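Whitelaw Repair and Mending Sessions
Progress report to the Sandale Fund
Prepared by Shona McAlister

What we have been up to

It has been a lovely, busy spring and we are very pleased with how the mending sessions have settled in. We have now run nine at Whitelaw, and people are coming over from Prasstead as well (two of them share a lift and bring cake!). Ritu Mittal leads the sewing side and has got a good few beginners through their first zip, which is a bigger achievement than it sounds. Darning is the surprise favourite. We had planned it as a one-off and it is now on every time.

Furniture and the room

The Saturday slot has grown into simple furniture care too -- wobbly chairs, sticking drawers, tired finishes. We spent a good while talking about pale wood and how easily it shows rings and ink, and Ritu has written a one-page sheet on looking after it that people can take home. Work with the grain, use less oil than you think, and try it on the underside first.

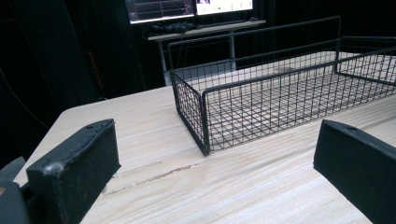
Money

Of the grant, £800 has gone on room hire, thread, needles, glue and a second-hand overlocker from Floltley. The overlocker needed a new belt, which cost £35 and came out of the tea money. Room hire is as we budgeted. Thread is over, mainly the darning wool, and we have moved a little across from publicity to cover it, as agreed with you in May.

What has been harder

Evenings at Prasstead did not work. The hall is cold and the last bus goes too early, so we would like to try a late morning there instead. We also need better lamps for close work.

Next

A curtain-shortening session, more darning, and a first go at re-caning a chair seat. Shona will send the receipts separately, and you would be very welcome to drop in with something that needs a button.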